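Unit 4: Stock Records and Reorder Points

Read these notes before the Fedlow exercise, due 30th March.

A stock record shows what a business holds, what it has on order and what it has promised to customers. The figure used for planning is the available balance: stock on hand, plus stock on order, minus stock promised.

Take the Tindall store. It has 237 boxes on hand, 200 on order and 200 promised. The available balance is 237. A clerk who looks only at the shelf gets the same figure, but by luck. If the order is canceled, the balance drops to 37.

The reorder point is daily use multiplied by the delivery time in days, plus safety stock. Write the units next to every number. Most lost marks in January came from mixing boxes and single items.

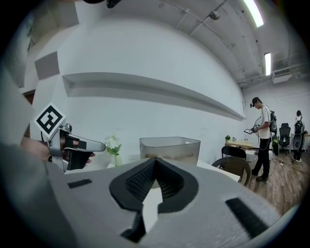

A reader at Idbridge wrote in to say that safety stock should be reviewed every season, and that their own level had stayed the same for years while sales doubled. The point is a fair one. Treat safety stock as a decision with a date on it — record when it was set and what sales figures were used.

Counting comes next. A full count closes the store for a day. A cycle count covers a few shelves at a time and keeps it open. Rosturex lists 1,995 lines and counts the fast-moving ones most often.

For the exercise, work out the reorder point for each line on the Fedlow sheet and show your working.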